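# Lendus Scheduling: Frequently Asked Questions

Lendus is appointment and reminder software for small medical and dental offices. These answers apply to the desktop version and to Lendus Web unless noted.

## Setup

**Can I bring in patients from my old system?**

Yes. Export your patient list as a CSV file and open it under Tools > Import. The importer checks for duplicate names and birth dates before it saves anything. Lists from Karnunard 4 and later can be read directly.

**How many providers can I add?**

The Standard plan covers 13 providers at one location. If you have more, or if you share providers between offices, you need the Group plan.

**How much does it cost to get started?**

There is a one-time setup fee of $499 per location. It covers the import of your old appointments and one training call.

## Daily use

**Can two people book in the same calendar at once?**

Yes. A slot is held for the first person who opens it and shows in gray for everyone else. The hold ends when the window is closed.

**Why did a patient not get a reminder?**

Check the Contact tab first. Reminders go out only if the consent box is marked and the phone number has an area code. Failed messages are listed in the Reminder Log with a short error code.

**Can I change the reminder text?**

Yes, under Settings > Messages. Text reminders are limited to 256 characters, including the office name. Email reminders have no limit.
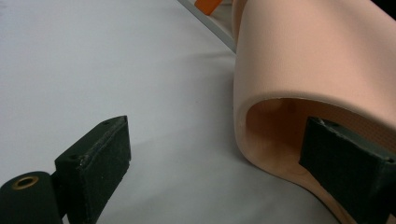
## Billing and records

**Does Lendus send claims?**

No. Completed visits can be passed to Adeleke Billing each night, and claims are sent from there. You need an active Adeleke login to turn on the link.

**How long are canceled appointments kept?**

They stay in the patient's history until you remove them. Only an administrator can do this.

**Can I print a day sheet?**

Yes. Press Ctrl+P from the day view. Each page holds up to 40 appointments.

## Support

**When is the help desk open?**

The Urville office takes calls from 8 a.m. to 6 p.m. Central. Messages sent through the Help menu after that are answered the next business day. Please include your office number and the version shown under Help > About Lendus.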